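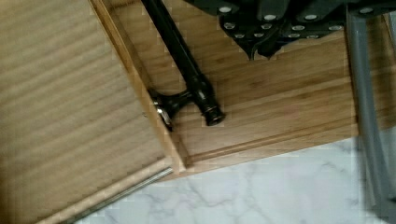
Gristidow House Practice Kitchen: Photo Gallery

The Practice Kitchen at Gristidow House is a furnished teaching room in which visitors rehearse ordinary household tasks: opening and closing cabinets, setting out a plate, putting things back where they were found. It was fitted out by the Brurkstead Household Learning Center and opened to registered groups in January. The room is arranged as a working kitchen of modest size, with cabinets, a counter and small appliances at standard household height.

This page presents the room and part of its loan collection. Captions give the item or area shown, together with notes for group leaders.

Cabinets

The cabinet fronts are light-brown wood with a visible grain, and the long bar handle is dark, with a rounded end cap. Handles of this length were specified throughout the room so that they may be gripped with the whole hand. Doors should be opened fully before anything is taken out and should not be left standing open between activities. The wood may be wiped with a damp cloth; spray cleaners are not to be used on it.

The loan collection holds 303 items in total, of which 67 belong to the soft food series. The series was ordered from Tikkanen for use with younger groups and with adults who are returning to kitchen routines after a long absence. Soft items may be dropped, squeezed and sorted without damage to the counter or to the item. They are stored by kind and are issued in sets of 3, one set to each place.

Counter, with a set from the soft food series

A watermelon slice, a yellow fruit with a green leaf and a peeled banana, all plush, on a blue plate set inside a bamboo tray. A bamboo cutting board lies on the counter behind, in front of the toaster oven.

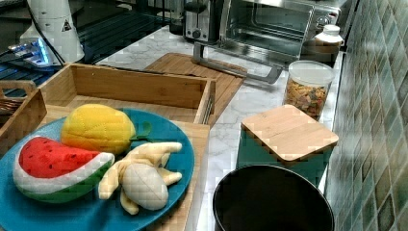 Gresinville Day Group writes that the soft foods held its members' attention longer than the hard plastic ones used before, and that the task of matching each food to a plate could be repeated several times in a session without complaint. The group asks whether a set of vegetables might be added, and whether sets could be borrowed between visits.

Vegetables are under consideration for the next order. Sets may be borrowed for up to 30 days by any registered group; requests should be made at the front desk at the time of the visit. Borrowed sets are to be returned complete, in the bag supplied, and surface washed only.

Notes on use of the room

Groups are asked to clear the counter at the end of each session and to return plates and boards to the cabinets. Plush items should be kept away from the sink. The toaster oven is to be operated by the group leader only, and all items must be moved well clear of it before it is switched on.

Photographs on this page may be reproduced in group newsletters with credit to Gristidow House. Larger copies are available on request from the front desk.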